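Teaching by demonstration (robotics)

From the Plornuvbridge reference pages on automation

Teaching by demonstration, also called programming by demonstration or learning from demonstration, is a group of methods in which a person shows a robot how a task is done and the movements are recorded for later use. The recording may be replayed as it stands, edited into a fixed program, or used with many others to train a control policy. The two main forms are hand guiding, in which the person moves the arm directly, and teleoperation, in which the arm is driven from a separate input device.

Background

Early industrial robots were commonly taught point by point. An operator moved the arm to a position with a control box, stored the joint angles, and went on to the next. Paint-spraying robots were an early exception, as the path of the gun mattered as much as its end points, and skilled painters led the arm through the whole stroke. Interest in the wider use of demonstrations grew as arms became lighter and joint torque could be measured or estimated well enough for a person to push them safely.

Hand guiding

In hand guiding, or kinaesthetic teaching, the controller cancels the weight of the arm so that it can be moved with little effort. The person holds the wrist or a handle near the tool and leads it through the task. Joint positions are logged directly, so every recorded posture is one the robot can reach.

The method has two common drawbacks. The person's hands and body may block the view of any camera used for training, and it is difficult for one person to lead two arms at the same time. Forces measured during guiding also include those applied by the person, and must be treated with care if they are to be used as training data.

Teleoperation

In teleoperation the operator does not touch the working arm. Input devices include joysticks, hand-held motion controllers, instrumented gloves and leader arms. A leader arm has joints that correspond to those of the working (follower) arm, and the follower copies its joint angles. With a pair of leader arms, one operator can control both sides of a two-armed robot.

The operator normally feels little or nothing of the contact at the gripper unless force feedback is fitted. Delay between the two sides is a further source of error, and operators tend to slow down or pause before contact when it is noticeable.

Recording

A single run of the task is usually called an episode. It contains the measured joint positions, the commanded positions, the state of the grippers and the images from one or more cameras, all placed on a common clock. Many projects also store a short written instruction with each episode.

Practice differs on failed attempts. Some groups delete them; others keep them under a separate label, and also keep episodes in which the operator drops an object and picks it up again, as these show how to recover from an error.

Tabletop sorting tasks

Sorting small objects into plates or trays is widely used for practice and testing. The objects are cheap, the table can be reset quickly, and success is easy to judge. Foam letters are one choice of object. They are light and lie almost flat, so the gripper must come down close to the table surface, and they can be sorted by colour or by character.
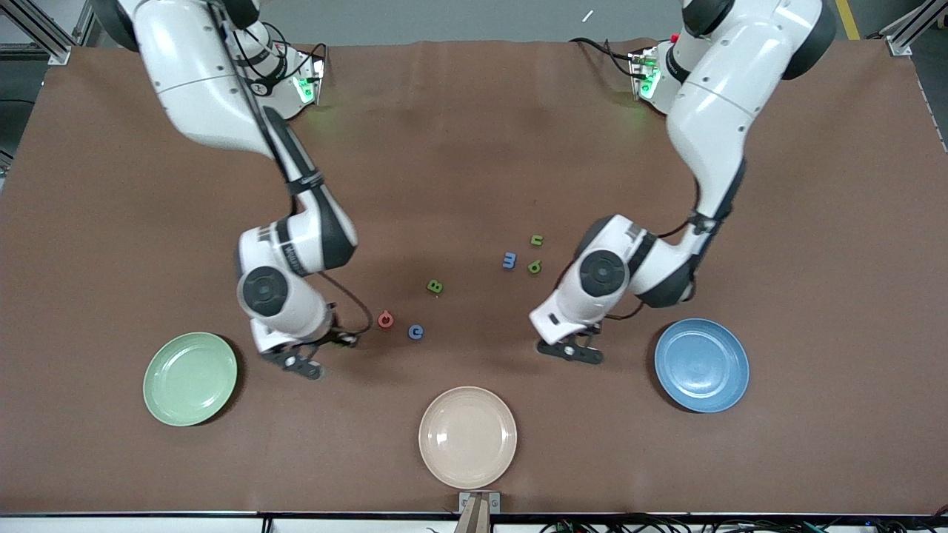 In the Sitompul tabletop series, compiled under Inês Calado, operators recorded 346 episodes of letter sorting by teleoperation. Start positions were changed between episodes, and 29 episodes were set aside for testing and not used in training. Each new operator completed 20 practice runs before any recording was kept. A later set, made with the Zarnness leader arms, used the same file layout but a different gripper calibration, and the two sets cannot be merged without conversion.

With two arms, the division of work must also be decided. A fixed rule, such as giving each arm its own half of the table, produces more uniform data. Free choice by the operator produces more varied motion, including cases where both arms approach the same area and one has to wait.

See also

Force feedback
Leader and follower arms
Sodano calibration method
Two-armed manipulation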